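Bottle sorting at Bustholm: where we are

Hi Tineke,

You asked for a short one this time, so I'll try (no promises!). The sorting corner is up and running, and I'm really pleased with how it looks now compared with January, when we had one wobbly table and a stack of borrowed crates.

The big news is that we've gone through 182 bottles since the new shelving went in. Each one gets checked for a cap and a readable label, then goes to its crate by size. Mei-kuen Lau wrote up the sorting rules on one page and taped them over the bench, and it's saved us a lot of back and forth. Soda bottles are the bulk of it, mostly clear plastic with the label still on.
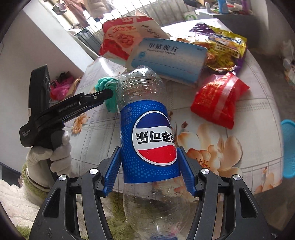

Labels are still the slow part. We agreed with Plunton that we'd leave them on until the bottles are logged, and I'd like to stick with that, even though Bram keeps lobbying to peel them first. Imported bottles go in their own crate, with 33 in there so far, and Mei-kuen reads the Chinese ones for us, so the log is in much better shape than last time.

Money: we've spent $200 on crates and liners, and the next order of liners will be $56. I'd also love a second bench if there's anything left in the equipment line. Could you let me know before we order?

Still to do: caps need a bin of their own, and the bottom shelf is too low for the tall bottles. Damian is bringing his drill to move it up.

Kristof

Last updated: August 10, 2025
Contact | © Bustholm | Back to top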